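Testing whether an arm can put a bottle away: the Plimero single-object check

Before asking whether a machine can clear a kitchen table, find out whether it can deal with one bottle. The check below is the first of the tabletop chores in the Pestovum set and runs entirely in simulation.

What you need: a Pestovum install, the Plimero task pack, and an arm model with a parallel gripper. We use the Tawhiri model at Ullcombe, but any arm with a working reach of 70 cm will do.

1. Load the table and place a single capped bottle on it. Plain white body, dark cap, no label. Leave the other objects switched off.

2. Set the light so that the tabletop shows a visible sheen. Flat lighting gives flattering results and should be kept for debugging.

3. Render one still from the task camera before adding the arm. Check that the cap is fully in view. The base need not be.

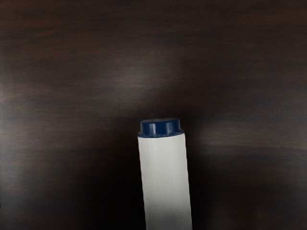
4. Run the detector on the still and look at the mask. The usual fault is shadow counted as part of the object, which makes the bottle seem wider than it is. If the mask spreads past the sides of the body, raise the edge threshold and repeat.

5. Add the arm and set the grasp height on the body, below the cap rim. Gripping by the cap is allowed in the rules – log it separately, as it seldom carries over to real bottles with loose lids.

6. Run 40 trials, moving the bottle to a new start position each time. Limit each trial to 18 seconds. A bottle that tips over is a fail, even if the arm recovers it.

Reading the result: with the default planner we had 8 fails, most of them tips on approach. Slowing the last part of the approach helps more than changing the grip force.

A good score says the arm can lift a rigid object from a clear table. It says little about wet glass, crowded shelves or soft packaging. Those are separate tasks in the pack, and scores drop sharply on all of them.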